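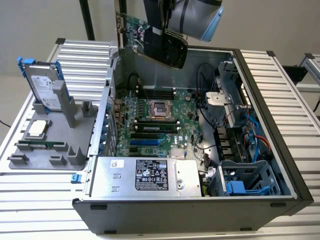
Graphics card in transit. Please keep your hands, and your opinions, outside the case.

I have been taking computers apart since I was a kid in Hokside, and I'd have told you I was good at it. Then I spent the month of March teaching a robot to do it, and I now think I've been getting by on luck and fingernails.

The job at Nultham sounds simple when Tuulikki Saarela explains it. You steer the arm from a little handset at the side of the bench, you do the task properly, and the system records every move you make. Do it enough times and the robot is meant to pick up the habit. Tuulikki wants 100 clean demonstrations of each step. "Clean" means no dropping things, no long pauses while you swear, and no sneaking a hand in to nudge a part straight.

The graphics card is my favourite, in the way you might have a favourite dentist. By hand you grab it, wiggle it and swear a bit. By remote you find out that the wiggle was doing all the work. I can't feel the slot through the handset, so I watch the angle of the card and guess. Mine tends to hang on a slope, like a picture in a rented flat, and I have to level it out before I go anywhere near the board.

Urho Sjöberg, who has the next shift, never tilts anything. We don't discuss it.

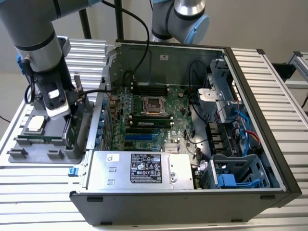
Filed under: Work, sort of

The small parts get their own tray beside the computer, with a spot for each. I was rude about that tray in my first week. I thought a robot worth its power bill should cope with a pile of bits on a bench, same as I do at home. Then I tried lining the gripper up over a processor sitting neatly in its recess, and it still took me nine goes to get one Tuulikki would keep. I've since apologised to the tray.

The memory sticks are worse. They're thin, they lie in a long channel, and if you close the fingers a hair off centre you have to back out and start again. The robot learns from whatever you give it, including your bad habits. Seija Kuusisto played back a batch of mine and asked why I always stopped for a moment before going down. I was breathing in. There's now some chance that a machine will pause politely over every memory stick for the rest of its working life, and the fault will be mine.

We're four steps in and the processor socket is next on my list. Mum asked on the phone whether I was training my own replacement. I told her that at my current colour of red on Tuulikki's spreadsheet, my replacement is going to need a fair bit of retraining first.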